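5.3 A late handover fault on the two-arm cell

Most of the failed runs described so far ended with a dropped part or a missed grasp, and the cell recovered without help. One fault was different, and we describe it at more length because it got past two checks that we had counted on.

The task is a simple transfer. One arm places a small part on the conveyor, the belt carries it along, and the second arm picks it off and sets it down on the table. Both arms work over the same brown surface, which we marked into squares with blue tape so that people and software would name positions the same way. The two arms can reach the middle of the belt, so the space above it is shared. Only one arm is meant to hold that space at a time. The right to enter is passed as a token by the Drovinura scheduler, and an arm that does not hold the token has to wait outside the shared space.

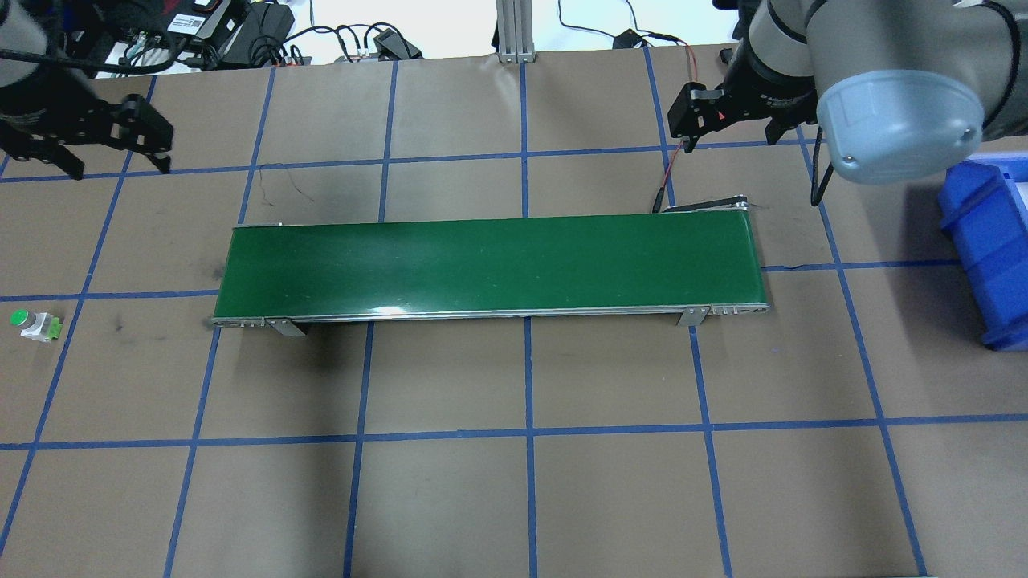

Figure 4. The work surface with the conveyor and both grippers.

The fault came up in May, during a set of 300 transfers run by Sadia Dogar and Aidan Ó Conaill. At transfer 80 the placing arm opened its gripper, reported that it was done, and gave up the token. The part had caught on one finger and had not been released. The arm's own program then tried the release a second time, which meant going back down over the belt. By then the picking arm had the token and was on its way in. The wrists touched at low speed. The force limit on the picking arm tripped and it stopped at once. The placing arm felt a smaller load, stayed under its limit, and kept pushing until Ó Conaill pressed the emergency stop on the pendant.

No one was hurt, and the damage was one bent finger. We still treat this as a safety matter. A person reaching into the shared space at that point would have had no protection from the scheduler and only partial protection from the force limits.

We found two causes. The first was in the retry. It had been written before the token was added, when a single arm used the belt, and it never asked whether the arm was still allowed to be there. The second was in the way a stop was shared. A force trip on one arm was sent to the other as an ordinary status message, and the placing arm read its status messages only between motions. It was in the middle of a motion and did not see the message.
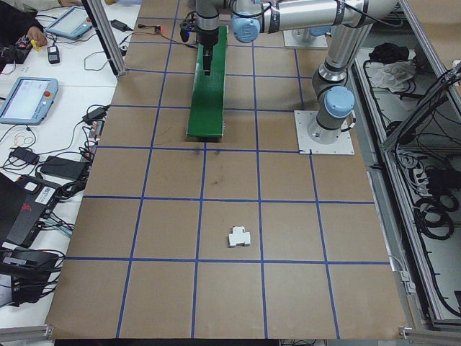 The repair was done by Liviu Cozma and Sorcha Daly. The retry now has to request the token again, and if the other arm holds it, the placing arm waits outside the shared space with its gripper closed. The stop signals of the two arms were also wired together through a relay, so that a force trip on either one removes motion power from both. The status message is still sent, but only for the log.

To check the repair we held the part in the gripper on purpose with a strip of adhesive and repeated the handover 10 times. In all of them the placing arm asked for the token, was refused, and waited. We then tripped each arm by hand while the other was moving, and both stopped each time. The full set of transfers was run again afterward with no contact between the arms.

One weakness remains. The scheduler still takes the arm's word that a part has been released. Muireann Sheehan has proposed reading the gap between the fingers before the token is given up, but thin parts give a gap too close to zero for our sensors to tell apart from an empty grip. Until that is settled, the cell runs at reduced speed whenever both arms are active.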